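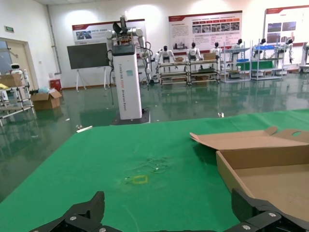 Packing table day. Third Wednesday running I've said I'd iron the green cloth and third Wednesday I haven't.

Orders going out to Sananton this week: 13. Boxes that fold without a fight: fewer than that.

The low tan ones from Funach are still my favorite. Lid goes right back, hole near the edge for your finger, done. The taller ones from Virnix I've given up on. Tabs never line up and you end up taping everything anyway

Speaking of tape. Yellow for marking the table, clear for boxes, PLEASE do not mix them up. Used the last of the clear on Monday's lot and had to walk to Llewellyn for more. 4 rolls, should last till September. it won't

Cloth questions from last time, quick answers:
yes it's just a plain green tablecloth
yes it wrinkles if you look at it
no I don't pin it, pins catch on the cardboard

Crumbs. Little bits of stuff in the middle of the cloth again. Shake it out BEFORE you set up, not after you've got a box open on it. Telling myself mostly
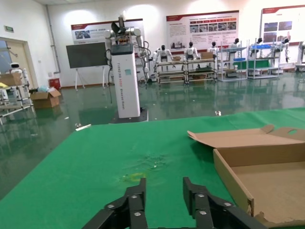 Also that box with the ragged front wall is not going to a customer. Torn ones go in the keep pile, fine for storing cables or whatever, not fine for 5 hours in a van

Faint yellowish mark on the cloth too. Going to try dish soap and cold water first, then the strong stuff if that doesnt work. If anyone's got a trick for green fabric that won't leave a pale ring, reply here

Someone asked why I leave the lid folded all the way back. Habit. Flap stays out of my face and I can get both hands in

Plan for tonight: shake cloth, flatten cloth, wipe under it, fold 6 boxes ahead so tomorrow isnt a scramble. Paper goes in first, then the heavy things, then more paper than you think

ok back to it, van's at 4 and I havent printed a single lable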